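The Residency Will Not Save Your Novel

Home » Essays » Opinion
Jul 15, 2018

Every February the residency announcements go out, and every February my writer friends with kids start doing the arithmetic. Eleven nights away. Who covers school pickup? Who knows where the rain boots are? Can we float the deposit until the tax refund shows up? I used to do this math myself. I have stopped, and I'd like to make the case for stopping.

The residency is sold to us as the cure for whatever is wrong with our writing lives. You get a cabin, a desk by a window, lunch left on the porch in a basket. The brochures from Drendomska, which I have kept in a drawer far too long, are full of this stuff. They promise "uninterrupted time" on nearly every page. I believe them about the time. What I doubt is what the time does.

I went once. My daughter was four and I had a half-finished novel that I was sure needed only quiet. The fee at Verhoeven was $1531 after what they called a partial fellowship, a phrase that deserves a closer look. A partial fellowship is a discount. If a mattress store did it we would call it a sale. I paid, I flew, and I sat down on the first morning with all the silence I had been asking for.

I wrote 2938 words in nine days. Most were about the weather. At home, working in the car outside gymnastics with a notebook on the steering wheel, I had been doing better than that in a bad week. I kept calling home at bedtime, then feeling rotten for an hour, then reading other people's books off the common room shelf. I learned that the dishwasher at Verhoeven ran at six and that the novelist in the next cabin had a cough.

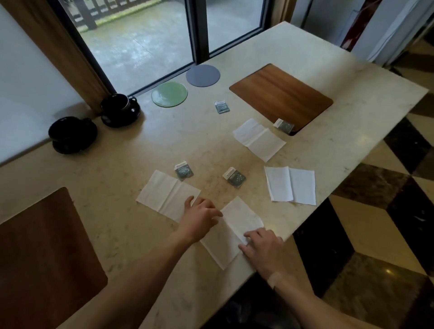 Maybe I'm just bad at solitude. I've considered that. But I have asked a lot of parents about their residencies since, and when you get past the first answer ("amazing, so needed") the second answer is often a lot like mine. They slept. They walked. They fixed a chapter they could have fixed in the kitchen. Sleep is a fine thing to want, and if you can pay for it, go and get it. I only object to its being sold as literature.

I object to the applications too. Plumbridge wants a work sample, a project statement, two references and an essay on how parenthood informs your practice. I'd guess that packet eats a month of nap times. Then you're turned down by form letter, and the month is gone, and the project statement describes a book you haven't had time to work on. They charge you to read it, as well.

The usual reply is that some of these places now offer child care grants. Good. Druvton has one, and I read the terms twice. It pays you back after the stay, against receipts, from a licensed provider. Anyone who has ever paid a neighbor's teenager in cash can see the trouble. A grant you have to be able to afford first is a strange kind of help for people who are broke.

I would rather see that money handed out in small, dull amounts. Pay for a sitter on Tuesday mornings for a school year. Rent a room over the hardware store with a door that shuts and let people sign up for two hours at a time. It would make a lousy brochure. No pines, no porch, no basket. The donors would have nothing to photograph, and I suspect that has a good deal to do with why so few programs try it.

My novel did get finished, by the way, four years later and mostly in that car. It's no better for having been written there. I don't believe the parking lot gave me discipline or taught me to value my minutes, and I'm as tired of that story as I am of the cabin one. I had a pen and forty minutes and the heater sort of worked. I would have taken the Tuesday sitter in a heartbeat.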